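Two-armed build at the Trunari workshop gets its first office chores

If you dropped by the shared workshop in August you probably tripped over our cables, so sorry about that! The two-armed robot Monique Hoarau and I have been putting together is finally on its feet (well, on its base) and we've started giving it ordinary jobs. No more stacking foam blocks. We've moved on to cabinets and box files, the stuff every office has too much of.

Quick recap for anyone new. Monique does the arms and the grippers, I do the software, and Timothée Bailly drops in when the wiring gets beyond both of us. We named the whole thing Zitix after a long evening and too much coffee, and the name stuck. The control code is at 2,462 lines right now, and I'd love to tell you they're all needed - I've got my doubts.

The job for this round is putting files away. The arms have to get the cabinet doors open, take a box file by the spine and lay it flat on the shelf. Sounds like nothing, right? Doors are awful. Each one swings in its own arc, and if the gripper pulls even a little off that arc the wrist motors start complaining. Monique spent most of a week on the fingers alone, and she's on her third set of pads.

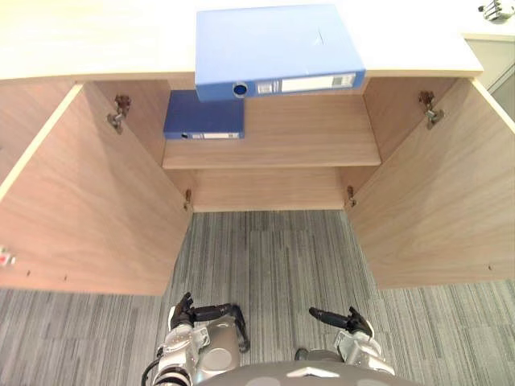 Box files bring their own headaches. They're wide and smooth, and a full one is a lot heavier at the paper end than you'd guess. We tried grabbing by the finger hole first, which looked great on my laptop and terrible in real life. Now one hand steadies the box and the other does the pulling, and I like how that looks so far.

We've set ourselves a target of 100 runs before we change anything else. I've been writing each one down in a notebook, with a column for "dropped it" and a column for "my fault." The second column is longer than I'd like. Timothée wants a proper log on the computer and he's right, but I do enjoy the notebook.

Next up is a slower arm speed near the hinges, plus a new cable run on the left side that he's already sketched out. Charpentier has offered us 24 more used box files, so we won't run short of things to drop.

We're usually at it from 9 in the morning, at the back by the big windows. Come say hi, and if you've got a spare cabinet with stiff doors, Monique would really like to meet it!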